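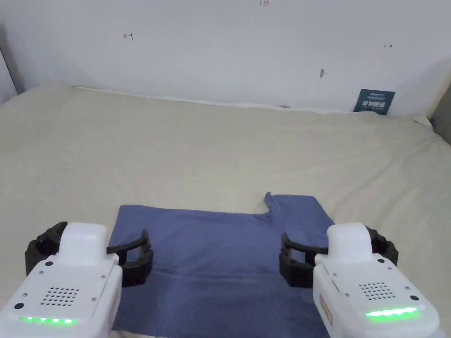

Figure 3. Blue cloth garment on a beige sheet, with a white gripper at each side of its lower edge.

3.2 Getting the cells to hold still

I should say up front that most of what went wrong in this study went wrong before we ever collected a decent image. We wanted to watch mitochondria move along the arms of living nerve cells, and the trouble with living things is that they drift! Our first batch of movies looked lovely for a minute or so and then the cells slid out of focus, and I spent a good part of March blaming the microscope (sorry, microscope).

Darcy Donnelly was the one who suggested we stop fiddling with the optics and look at the dishes. We had been growing the cells on plain glass with a thin protein coating, the way our lab has always done it, and moving them straight from the incubator to the stage. Darcy ran a set of dishes that sat on the warmed stage for 12 minutes before imaging, next to a set that didn't, and the difference was big enough that I could see it from across the room. The rested dishes drifted far less. The glass was still changing temperature under the lens in the other set, at least that's our best guess, and a tiny change in the glass is plenty to lose a cell at that magnification.

So we changed the routine. Every dish in the results below was rested first, and we threw out all of the earlier movies, even the ones that looked fine to me. That hurt a little. Mahsa Ahmadpour talked me into it, on the grounds that I couldn't say why the good ones were good, and she was right.

3.3 Dye, light and how much is too much

The second headache was the dye. We used a red one that collects in mitochondria, and the temptation is always to add more of it, turn up the laser and get a gorgeous bright picture. The cells don't care for that. At the highest dose we tried, the mitochondria rounded up into little beads within a few frames, and anything we measured after that would have been a measurement of unhappy cells.

Nazanin Babaei worked out the dose we ended up with by going down in steps until she could barely find the cells by eye, then coming back up one step. The raw images are pretty dull as a result (my mother was not impressed), but the movement looks the same at the end of a movie as it does at the start, and that's what we were after. Each movie is 300 frames long, and we filmed 13 dishes in all, from seven separate cultures.

For tracking we used Flusow with its default settings, apart from the smallest spot size, which we raised a bit to keep it from chasing specks of noise. It does get confused when two mitochondria pass each other in a narrow stretch. Parviz Azimi went through those crossings by hand without knowing which culture he was looking at, and where he couldn't tell which was which, we ended both tracks at that point. This makes our average track shorter than it could have been, and I'd ask anyone comparing our run lengths with other people's to keep it in mind. Speeds shouldn't be affected much, as we took those frame by frame and left out the last few frames before each crossing.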